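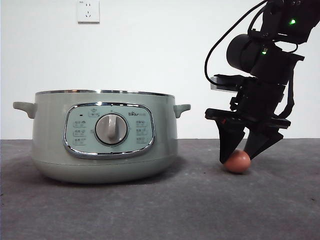

According to Lina Zoubi, the boiled egg is the first thing most people cook and the last thing they think to read about. Her short history of the dish, published by Saliba, is among the few books given over to it entirely.

A boiled egg is an egg cooked in its shell in hot water, usually a hen's egg. It is eaten at breakfast in much of the world, and also served in salads, soups, curries and sandwiches.

Cooking
The white begins to set at a lower temperature than the yolk, but needs more heat to become fully firm. A medium egg lowered into boiling water is soft after 4 minutes or so, with a runny yolk, and hard after 12. Cooks differ on whether to start in cold or boiling water. Eggs started in boiling water are generally easier to peel – older eggs also peel more cleanly than very fresh ones.

Overcooking produces a grey-green ring around the yolk, formed when iron in the yolk reacts with sulphur from the white. It is harmless. Cooling the eggs in cold water limits it.

Altitude
Water boils at a lower temperature on high ground, so cooking takes longer. Qusai Chidiac, who ran the kitchen of a guest house in the hill village of Niser, at 1,980 metres, allowed 15 minutes for a hard-boiled egg.

Shell colour
Brown and white shells come from different breeds of hen. The colour has no bearing on flavour or cooking time.

Serving
Soft-boiled eggs are commonly eaten from an egg cup, with the top sliced off and strips of toast for dipping. Hard-boiled eggs may be pickled, devilled or wrapped in sausage meat, as in the Scotch egg.

See also
Poached egg
Coddled egg
Tea egg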